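Robot Learning in Practice
Handout 6: Learning two-arm cloth handling from demonstrations
Course notes by Lucian Moldovan. Corrections to the first version by Thảo Giáp.

Before you read

These notes follow the lecture, but the order is a little different. I moved the part on action chunks to the front, because last year many students asked about it only after the lab. You need the notation of Handout 4 (observation o, action a, policy π) and nothing from Handout 5.

1. Why cloth

For a rigid object, six numbers tell you where it is and how it is turned. If you know these numbers and the shape, you can plan a grasp. For a piece of cloth there is no such short list. A shirt on a table can lie in more ways than we can write down, and most of the surface is hidden under other parts of the same surface. Older methods tried to find a corner first, then a second corner, then pull. This works on a towel with clear corners and becomes slow on everything else.

The approach in this handout does not estimate the state of the cloth at all. The policy receives camera images and the joint positions of both arms, and it gives joint targets for both arms. Everything the robot knows about cloth has to be somewhere in the demonstrations. So a large part of the work is to make good demonstrations, and this is also where most of the lab hours will go.

2. Behavior cloning, short repetition

We have a set of demonstrations. Each one is a sequence of pairs (o, a), recorded while a person moves the arms by teleoperation. We train π so that π(o) is close to a on the recorded data. That is the full method in its simplest form.

The known problem is the drift. At run time the policy makes a small error, and the next observation is a little outside of what it has seen. There it makes a larger error, and so on. In the worst case the total error grows with the square of the length of the task. For a short pick this is not serious. For a cloth task with several regrasps it is the main reason of failure.

Two simple answers are used in this course:

Shorter effective horizon. The policy predicts a chunk of k actions instead of one. With k = 7 and a task of 2000 steps, the policy has to decide roughly 286 times and not 2000 times. There are fewer places where the drift can enter. The price is that inside one chunk the robot is blind to new images.

Wider data. The demonstrator starts some of the episodes from bad positions on purpose, and shows how to come back. Please do not skip these episodes because they look ugly. They are often more useful than the clean ones.

3. The loss

For a chunk of length k we sum the absolute error over all joints and all k steps. We use the absolute error (L1) and not the squared error. With the squared error the policy likes to go to the average of two demonstrations. If one person goes to the left fold and another person goes to the right fold, the average is the flat part between them, and there the gripper closes on nothing. L1 does not remove this problem, it only makes it smaller. A real solution is a policy that can represent two modes, and this comes in Handout 7.

A remark on units. Joint angles are in radians and the gripper opening is scaled between 0 and 1. If you forget to normalize, the gripper term can be too weak in the sum, and you obtain a policy which moves nicely above the cloth and closes too late. Every year at least one group has this. Check it first.

4. Contact with both arms

Cloth tasks use the two arms in different ways, and it helps to give them names when you watch the recordings.

Parallel contact: each arm works on its own piece, or on its own part of the piece, and the motions are almost independent.

Hold and pull: one arm fixes the cloth, the other one moves it. The timing between the arms is important here.

Handover: the cloth goes from one gripper to the other. For a moment both must be closed.

In practice an episode changes between these types several times, and the change itself is difficult to learn. The image before and after the change can be almost identical, while the correct action is very different. It is the same situation that we had with the drawer in Handout 4, when the hand had to wait.
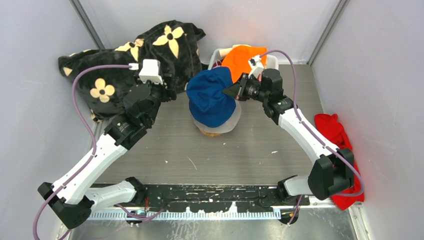 A policy that looks at only one image cannot know how long it has already waited. There are three possible remedies. You can give it a short history of images, but then it often learns to copy its own last action, and the result is worse than before. You can give it only the history of the gripper opening, which is small and usually harmless. Or you can ask the demonstrators not to wait, and to make each change of contact in one continuous motion. The last remedy costs nothing and I recommend you to try it first.

The second difficulty is occlusion. When a gripper presses into a cloth, the fingers hide exactly the region that matters. A fixed camera sees the wrist and a part of the fold, and from this the policy must guess whether the fingers have the fabric or only touch it. A wrist camera helps in the last centimeters, but it moves all the time and sees very little of the rest. In our comparisons the pair (fixed + wrist) was better than either one alone, and the gain was largest for thin fabric.

5. Result from the lab

The numbers below come from the July sessions with the Narkport task set. The goal was to grasp a named cloth and lift it free of its neighbors. The training set had 200 demonstrations, made by two persons. We compared single-step prediction with chunks, and all other settings were the same.

Single-step prediction reached the cloth in most trials, but it often stopped above it and trembled. This is typical of the waiting problem in section 4. With chunks the trembling was almost gone. The failures which remained were of another kind: the gripper closed with confidence on two layers and lifted both.

We also trained on the data of each person separately. Both smaller policies were smoother than the common one, although they had seen only half of the data. I do not want to draw a strong result from one pair of demonstrators. Still, it agrees with the discussion of the average in section 3 – if two people solve the same situation differently, the cost of mixing them may be higher than the benefit of more data.

For the exact table see the file on the course page under Wandstead, which is also the name of the training code. The older runs under Hornon used another gripper scaling, please do not compare them directly.

6. What to do in the lab

Work in pairs. One of you operates the arms, the other one watches the camera view and says when the grasp is hidden.

Record the first episodes without saving, until the motions feel calm. Fast motions with many corrections are difficult to clone.

Change the position and the folding of the cloth between episodes. If you put it back with the same hand movement every time, it will fall in similar shapes, and the policy will depend on it. Throw it from different sides, turn it over, push it against a wall.

Write down for every episode the type of contact (parallel, hold and pull, handover). One word is enough. You will need it for question 2.

Look that the cables have enough slack before you move both arms far from the base. Stop if one of them becomes tight.

Train with k = 1 and with one larger k of your choice. Keep the seed fixed for this comparison, then repeat the better one with two other seeds.

7. For the report

1) Plot the training loss and the success rate in the same figure. Explain why the lowest loss and the best success are maybe not at the same checkpoint.

2) Sort your failures by the type of contact. Is one type responsible for more failures than its part of the data?

3) Choose one failure and find the moment after which the episode could not be saved. What did the fixed camera show at this moment, and what was missing in it?

4) Optional. Remove the wrist camera from the input, train again and comment.

Maximum four pages with figures. Send the report as one PDF to Thảo Giáp before the deadline on Thursday, August 23, 2018. Groups that share the Huỳnh workstation must reserve their training time on the list at the door, and the night hours are usually free.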